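**FOR IMMEDIATE RELEASE**

Moltstead, 19th October

# Moltstead's shared supper room is setting its tables for another season, and there are more seats this time

The people behind the Moltstead Supper Room are very happy to announce that the room will open again in November for its second winter of weekly shared meals, with 45 seats at each supper and a new early sitting for families with small children. Anyone who lives or works in Moltstead is welcome to come and eat, and anyone who would like to help lay the tables beforehand is welcome to do that too.

Last winter the Supper Room served 2360 meals, a good many more than its founders had dared to write down when they first sat around a kitchen table and wondered whether their neighbors might like to eat together when the evenings got dark. The suppers were plain ones – soup, rice, beans, stewed vegetables, bread when the bakery was feeling generous – and people came back for them week after week, often bringing a cousin or the family from across the hall.

"I had expected folks to eat and hurry home, and instead we were turning the lights off around them," said Tatiana Dvořáček, who started the Supper Room and still plans every menu. "So this year we've given ourselves another hour, and I've stopped pretending that I'll be home by eight."

The biggest change this season is the tables. The room began with long trestles borrowed from all over town, and they were heavy, and they wobbled, and it took two strong people to get one up the stairs. They have now been handed back with thanks. In their place the Supper Room uses square folding tables, light enough for one person to carry and small enough that four people sitting down together can hear each other talk. Two can be stood side by side when a bigger family comes in, and everything folds away at the end of the night so the dance class can have its floor back in the morning.

The money for the tables and for a full new set of dishes came from a grant of $1,800 from Skandier, the hardware and housewares store on Fang Street, along with the takings from the spring plant sale. Nélida Valdebenito, who manages the store, came to several of the suppers last winter and has promised to come to a good many more.

"I grew up eating off steel plates at my grandmother's, and I don't think there is a better plate for a room full of children," Ms. Valdebenito said. "You can drop them all day long. They stack, they wash up in no time, and the soup tastes the same."

Place settings are kept simple on purpose. Each guest gets a steel bowl for the soup or stew, a shallow steel plate for whatever comes alongside it, a spoon, and a plastic cup for water or juice. Ihor Lytvynenko, who runs the kitchen, asks that helpers lay the tables before the pots come off the stove, so that he can send the food out while it is properly hot and everyone can start more or less together. He has written out a setting guide for newcomers and taped it up by the dish shelves, and he is quite patient with people who don't read it.
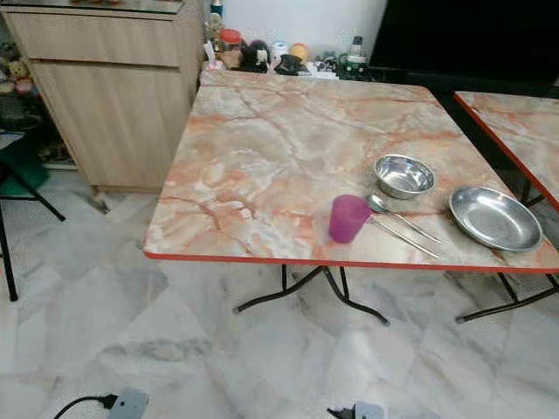
Do guests need to bring their own dishes or silverware?

Everything needed for the meal is provided and washed on site, so guests can come with empty hands. A lidded container is handy for anyone hoping to take leftovers home.

Suppers will be served every week from November through the end of winter. The early sitting begins at 5 p.m. and the main sitting at 6:30 p.m., and table helpers are asked to arrive at 4:15. There is no charge, though a jar will be passed for those who would like to put something toward the groceries. Seats at the main sitting can be saved by phone or by leaving a name at the Skandier counter, and there will be 11 seats kept back each time for people who simply turn up.

Vegetarian food is served at every supper. Guests with allergies are asked to let the kitchen know when they save a seat, and Mr. Lytvynenko will call them back himself if he has any questions.

**About the Moltstead Supper Room**

The Moltstead Supper Room is a neighborhood project that offers free weekly meals through the colder months. It meets upstairs in the Draltico Building, with an elevator at the rear entrance.

**Press contact:** Chelsea Tapley, Moltstead Supper Room. Reporters are welcome to visit while the tables are being set, and to stay and eat.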